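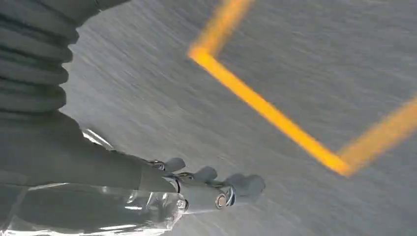
Fillico Teleop Set, data card

Contents
The set holds 2,833 episodes recorded by remote control of a robot arm with a fingered hand. Each episode has wrist camera video, joint positions and the operator's commands, all on one clock. Episodes run for around 400 frames.

How it was recorded
The operator steers the arm and closes the fingers from a separate station. Part of the work is in free space over a floor marked with yellow tape, and part is in contact – a finger resting on a long dark bar, for instance. Pauses and failed tries are left in and flagged in the episode log.

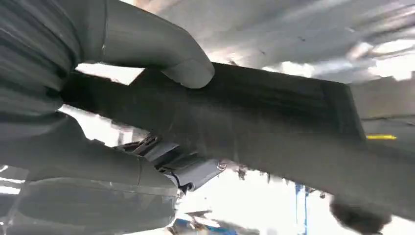

Can I train on the video alone?
You can, but the commands are lost that way, and our baseline needs them.

Known limits
Fast moves blur the wrist video. Bright lights wash out the background in places. There are 6 operators, and their habits differ – use the operator field when you split.

Version and contact
Released 28 Nov 2018. Send corrections to Zinhle Rampersad, Skomcombe lab.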